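Workshop Tips: Teaching an Arm to Tidy a Bedroom

Posted in April, under Practice Rooms

I love this part of the job. Give me a simulated bedroom, a controller and a pot of coffee, and I'll happily spend the whole morning picking things up off a blanket and putting them down again. We've been building a set of tidying examples for the Jiron project since winter, and the notes below are the ones I keep passing along to people who sit down at the desk for the first time. Most of them apply to a real room as well, if you're lucky enough to have an arm and a spare bed!

Do a few throwaway runs first

Your hands need to wake up. The first few tries of the day are always jerky, and the learner will copy jerky just as faithfully as it copies smooth. I do mine with the recorder off, and I don't start saving until I can reach, close, lift and set down in one easy motion. If you catch yourself holding your breath, put the controller down and stretch.

Write the instruction before you move

Type the sentence first, then do what it says. "Pick up the gray tray and put it by the pillows" is plenty. When people write the sentence afterward they describe what they ended up doing, and you get strange little essays full of "slightly" and "almost." Keep to the words you'd use with a kid helping you make the bed.

Move the small stuff between runs

This one makes such a difference. Shift the book, turn the object, swap the pillows, nudge the arm's base if your setup allows it. Our first Metby batch had 183 runs with the object in very nearly the same spot, and the learner got wonderful at reaching for that spot whether or not the object was there. We kept the batch for testing and started over. The second batch had 578, all shuffled, and it was a joy to watch what came out of it.

Keep the honest fumbles

A slip followed by a clean recovery is gold – save it and tag it "recovered." A slip followed by two minutes of poking at the mattress can go. Lesego Dlamini sorts ours at the end of each session and has a good rule: if you'd be happy to see the arm do it on its own, it stays.

Soft surfaces need a slower hand

Blankets are my favorite and also the biggest pain. Depending on how your simulator handles cloth, the surface may be stiffer than it looks, or bumpy where you expected flat. Come down slowly for the last bit, close the fingers, then lift straight up before you travel sideways. For flat pieces with a low rim, try for the ridge or the rim and leave the wide flat part alone. Use the shadow, too. Once the piece is off the blanket, its shadow is a great help in judging how high you're holding it, especially from a single view.
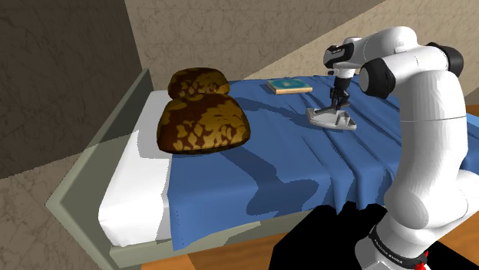 Check your views before a long session

Look through every camera you plan to save and make sure you can see the fingers at the moment they close. Big dark shapes in the foreground are fine as long as they don't cover the work. I do this again after lunch, because somebody always wants to try a new angle and forgets to put it back (usually me).

Name the files so a tired person can read them

Room, object, task, number. That's it. We use skumville-bed-tray-2 and so on, Skumville being our bedroom set, and I can find any run in seconds. Leave moods and opinions for the notes column.

Stop while it's still fun

We're aiming for 2000 runs before summer and it's tempting to cram. My late-afternoon runs are noticeably worse than my morning ones, with longer pauses and sloppier put-downs. A short session with good hands beats a long one, and the bed will still be unmade tomorrow.

Next month I'll write up drawers and the folding closet door. If you have a good trick for handles, send it over – I could use it!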